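Re: [orkum-supporters] Gate money and the new stand

> Does anyone know what the club made at the gate in August? I heard the
> average was down to 900 and the stand is on hold.

I heard 900 too, but season tickets count separately, so the real take is better than it sounds! Jondlow are paying 60 percent of the stand and the club has 12 months to find the rest – tight, but doable I think.

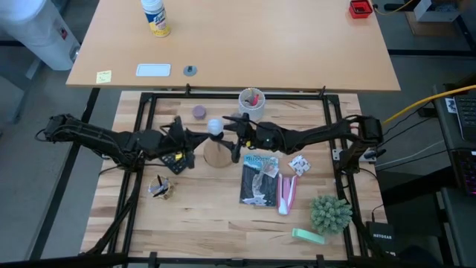 Two arms, one small white ball

Trisemstead put their prices up and lost 75 season ticket holders, so please let's not copy them. I'll post the accounts when I get them.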